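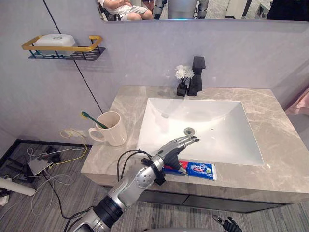 Demonstration collection (robotics)

Demonstration collection is the gathering of recorded task examples from which a learning system is trained to control a robot. Each example, usually called an episode, pairs camera images with the joint positions of the robot over the same period. The method is used mainly for household and light handling work, where the motions are hard to write down as fixed rules.

Recording

In the most common arrangement a human operator drives the robot from a distance, by means of a second set of arms, a pair of gloves or a headset. Images and joint readings are stored together, in many systems at 30 samples per second. Timing errors between the two streams are a frequent cause of discarded episodes, and most recording software checks for them before a file is closed.

A head camera gives a view of both hands and the work surface. Wrist cameras are often added for close contact, as a hand can hide the object it is holding.

Soft goods are treated as a separate class. Cloth has no fixed shape, so two episodes of the same task seldom begin from the same state, and more of them are needed.
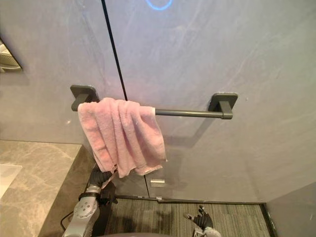
Robot hand gripping the lower corner of a towel on a wall-mounted bar.

Task stations

Episodes are recorded at stations built to resemble part of a home, such as a kitchen counter, a closet or a bathroom vanity. The Urkport set, recorded at a site in Fukesville, contains 779 bathroom episodes, of which 536 passed review. It covers 3 groups of tasks: towel handling, placing small items and clearing the counter.

Small tubes and bottles are common test objects. A tube may be grasped along its body or near either end, and the choice affects how it can later be set down. Collection plans therefore list the starting pose of the object as well as the goal.

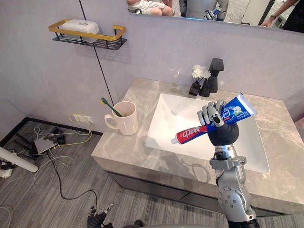 Review and labeling

Reviewers mark the start and end of each episode and attach a short written instruction, for example "put the toothpaste by the sink." Failed attempts may be removed or kept under a separate label - practice differs between groups. The Uniyal format stores the instruction once per episode, while the Gastano format allows a separate line for each step, such as reach, grasp, lift and release.

Variation

A system trained on a single layout tends to fail when objects are moved. Operators are commonly told to shift items between episodes and to change the lighting at set intervals. Fixed parts of a station, including basins, faucets and shelves, are harder to vary and are usually changed only when a new station is built. 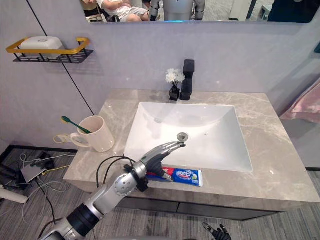

Vanity station with a toothpaste tube lying in front of the basin.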